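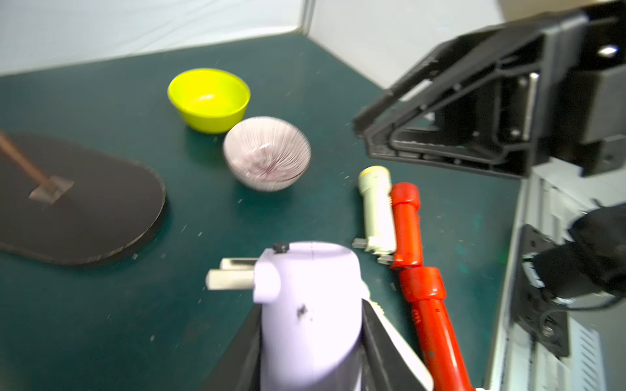
2 min read

How do I get oil stains and cloudiness off mismatched bowls and a board?

Okay, so I'm setting up a little table for snacks and side dishes and I've been pulling things out of the back of the cupboard (some of it has been in there since December!). I've got a plain bright bowl from Mornby, a see-through one with a pattern that I picked up at a yard sale, and a big oval board. The see-through one feels sort of tacky even after washing, and the board has gone dull and smells a bit like onion. I don't want to wreck either one. Do I soak them? I have dish soap, baking soda and white vinegar, and that's pretty much it.

Posted 22 April 2024

Answer 1 (7 found this helpful)

Tacky usually means old grease that got rinsed in water that wasn't warm enough. Make a paste with 2 spoons of baking soda and a little dish soap, rub it on with your fingers, leave it while you do something else, then rinse. No scouring pads on anything see-through, you'll scratch it up and it'll never look clear again. I did that to a Tredo salad bowl I loved and I'm still mad about it.

For the board, if it's real wood, do NOT soak it. Half a lemon and coarse salt, scrub, wipe, stand it on its edge overnight. Then mineral oil. Mine drank up a ton the first time!

Answer 2 (2 found this helpful)

Agree on not soaking. Also check the bottom of the bowl before you use hot water, some plastics go cloudy for good.

Answer 3

just put it in the dishwasher, I do with all mine and they're fine. not the board though

Contact us | © Nenex Home Help | Back to top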